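Section 4. Descaling and First Fill

Read this section through before you plug anything in. The quick card in the box says the Varela countertop kettle is "ready in minutes." Set aside an evening.

Before you start

You need the kettle, its base, a measuring jug, white vinegar or plain citric acid, and a dry cloth. The Plotau descaling packets sold with the kettle also work. We have not found that they work better than the citric acid in the baking aisle, and they cost more.

4.1 First fill

1. Peel the film off the water window. Check the inside of the lid too, where a second piece is easy to miss.
2. Fill to the MAX line with cold tap water and close the lid until it clicks.
3. Boil, wait for the switch to drop, and pour the water away.
4. Repeat steps 2 and 3. The leaflet asks for one rinse. One was not enough to shift the plastic taste in our kitchen, and two barely did it.

CAUTION: Do not fill past MAX. Water will spit from the spout at a full boil.

4.2 Descaling

1. Unplug the base and let the kettle cool.
2. Mix 17 grams of citric acid into a jug of cold water, or use equal parts vinegar and water.
3. Pour the mix in until it covers the scale. Leave it for 19 minutes.
4. Pour out and wipe the inside with the cloth. Do not use steel wool, whatever you have read online.
5. Rinse, fill with fresh water, boil once, and throw that water out.

Note: The descale light comes on after 133 boils. It counts boils and nothing else. It has no idea whether your water is hard or soft, so treat it as a calendar reminder. If you can see white crust, descale. If you can't, press and hold the light until it goes out.

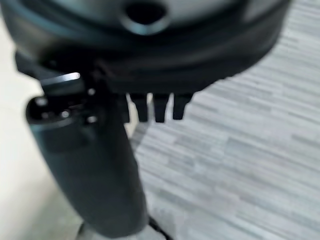
4.3 Filters and hard water

The mesh filter behind the spout catches loose flakes. It does not soften water, and the claim on the carton that it "improves purity" deserves a raised eyebrow. To clean it:

1. Lift the lid and pull the filter straight up.
2. Rinse it under the tap from the back.
3. Push it down until it sits flat.

Replacement filters are part 815. The Trurcombe version looks the same but is slightly wider and will not seat.

CAUTION: Never put the base in water or wipe it while it is plugged in.

If the kettle shuts off early after descaling, check that the base contacts are dry and try again before you call for service.

Section revised 2020-06-28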